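Vasseur-Trilogie: Band 2 vor Band 1 lesen? 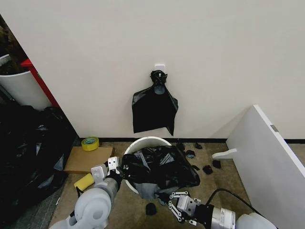

Hallo zusammen, ich hab mir im Urlaub »Bavwood« von Radymyr Kushnir gekauft und erst zu Hause gemerkt, dass das der zweite Teil der Vasseur-Trilogie ist. Na super. Den ersten (»Endham«) gibt es anscheinend nur noch gebraucht, und da wollen die Leute teilweise 90 Euro! Kann ich trotzdem einfach loslegen, oder verstehe ich dann nur Bahnhof? Ich lese sonst eher Krimis, Science-Fiction ist für mich ziemlich neu.

moosgrün77

Lesefuchs_Anke
Ich hab's genauso gemacht wie du und fand es okay! Die ersten 20 Seiten sind zäh, da fliegen einem Namen um die Ohren (die Vasseurs heißen gefühlt alle gleich), aber dann zieht es richtig an. Was mit der Station in Band 1 passiert ist, wird im Kapitel mit der Schleuse nacherzählt – mir hat das gereicht. Nur die Sache mit der Schwester hat mich kaltgelassen, die kannte ich ja nicht. Frag auch mal in der Bücherei nach der Fernleihe, bei mir hat die 2 Euro gekostet.

kpt_brause
nein, erst band 1. sonst ist das ende versaut

Torben W.
Geht schon, aber lies vorher bloß nicht den Klappentext von »Groton«, das ist Band 3 und der verrät ALLES. Ich ärgere mich heute noch. Vom E-Book von »Endham« hab ich mal was gehört, weiß aber nicht, ob das auf Deutsch war.

Ähnliche Themen
Dicke Weltraumromane für Einsteiger
Kushnir: welche Übersetzung ist besser?
Reihe abgebrochen – lohnt sich Weiterlesen?
Gebrauchte Taschenbücher riechen muffig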